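The Last Load

1

Barış Uçar had the keys to his aunt's house until six o'clock, and after that they belonged to a couple from Trasitz who wanted the place for the garden. He had rented a van. Xiaoqing Song came along to help with the lifting, though by then there was not much left to lift.

They started upstairs. The bedroom had a bed frame, a dresser with no drawers, and a calendar on the wall that still showed February. His aunt had died in February. Barış took the calendar down and folded it and did not know where to put it, so he put it in his coat.

"What about the dresser?" Xiaoqing said.

"Where are the drawers?"

"I thought you had them."

They looked for the drawers for a while. They were in the bathroom, stacked in the tub, full of wool. His aunt had sorted the wool by color and labeled each drawer with masking tape. The tape on the bottom one said FOR B.

It was gray wool, the kind she had used for his school sweaters. He had hated those sweaters. They itched at the neck, and the other boys on Karakaya Street had sweatshirts from the store. He picked up one ball and it had a needle still stuck through it.

"Do you knit?" Xiaoqing said.

"No."

"Are we taking it?"

"I guess we are."

They carried the drawers down one at a time and slid them into the van. The dresser itself was heavier than it looked. They got it as far as the landing and had to rest there, Barış below and Xiaoqing above, with the thing between them.

"She told me once you were supposed to come for Easter," Xiaoqing said.

"When did she tell you that?"

"When I drove her to the eye doctor. She said you had work."

"I did have work."

Xiaoqing nodded and took hold of her end again.

The kitchen was last. The baskets had hung from hooks over the stove as long as he could remember, and his aunt had kept onions in one and bread in another. The hooks were bare now. His cousin in Lindell had come for the baskets in the spring, and had taken the good knives too. 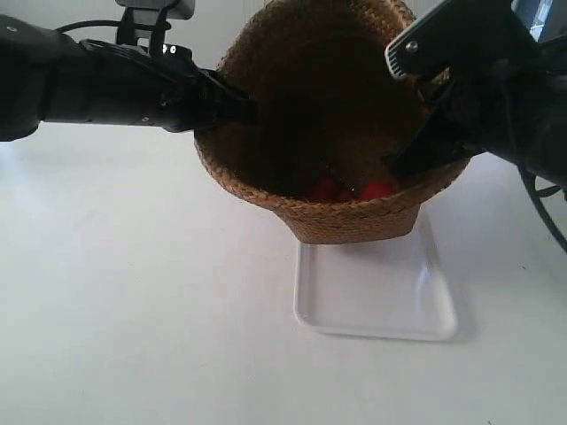
2

The woman from Trasitz came early, at twenty past five. She stood on the porch and said she didn't want to rush anyone. She had a tape measure in her hand.

"You can come in," Barış said. "We're done, pretty much."

She went straight through to the back door and looked out at the garden. The beans had come up on their own and were climbing the fence. There were tomatoes, too, split open from the rain.

"Who's been watering?" she said.

Barış said he didn't know. He looked at Xiaoqing, who was sweeping the same part of the floor she had swept before.

"I live two doors down," Xiaoqing said. "It wasn't any trouble."

The woman asked if she would like to keep some of the tomatoes. Xiaoqing said she had plenty at home already. Then she put the broom against the wall and went out and picked some anyway, holding up the front of her shirt to carry them.

Barış gave the woman the keys. One of them was for a shed that had been torn down when he was a boy, and he explained that to her, and she said she would keep it on the ring with the rest.

In the van he moved the calendar out of his coat and laid it on the dashboard. Xiaoqing got in with the tomatoes in her lap.

"I can drop you at your door," he said.

"It's two houses."

"I know."

He started the engine and drove the two houses, and she sat there a minute before she got out.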